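October 22, 2025

Back on the sourdough starter log after skipping most of September (sorry, whoever reads this after me). The Pedgate rye culture is alive! I gave it a feed first thing, 10 g of old starter into fresh flour and water, and by lunch it had that nice apple-skin smell instead of the nail polish one we had all last month. I'm so relieved, because I really did think we'd have to throw it out and beg for another jar.

The Plimska culture is another story. Same flour, same shelf, same water, and it just sits there with a few sulky bubbles on top. My guess is the new bag of whole rye, which is ground a lot coarser than the old one, but then why is Pedgate so happy on it? I've put both on white flour until the weekend to see if they even out. If Plimska still hasn't doubled in 3 feeds I'm going back to the dried flakes in the freezer (the envelope marked Xu, bottom drawer, behind the yeast).

Also tried covers again. Cloth gives me a skin on top every single time, and the screw tops make me nervous, so I want something that rests on the jar and lets a bit of gas out. The lids in the workshop are all sorts by now, including an orange see-through one with a scalloped rim that looks like a flower.
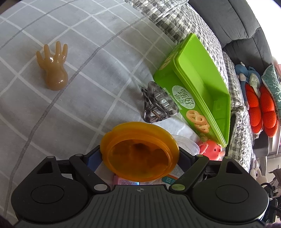 Jong-dae Yoon says I'm chasing the wrong thing with Plimska and it's hungry, plain and simple. He'd go to twice a day and a stiffer mix, and he wouldn't touch the flour until that's had a fair chance. He also thinks the top shelf is too warm for it.

OK, fair! I did move everything up there when we cleared the counter, and I never checked the temperature. Just now the little thermometer says 82 up top and 74 by the sink, so that's a pretty big gap. Both jars are down by the sink now.

Bake notes: one loaf from Pedgate, 500 g flour, pinch too much salt. Good spring, crumb a bit tight near the bottom, crust lovely. I cut it too early, as usual, and the knife came out gummy. Next one gets a longer proof and a night in a towel before anybody goes near it.

To do: relabel the jars, order rye (the finer grind), second Plimska feed before I lock up.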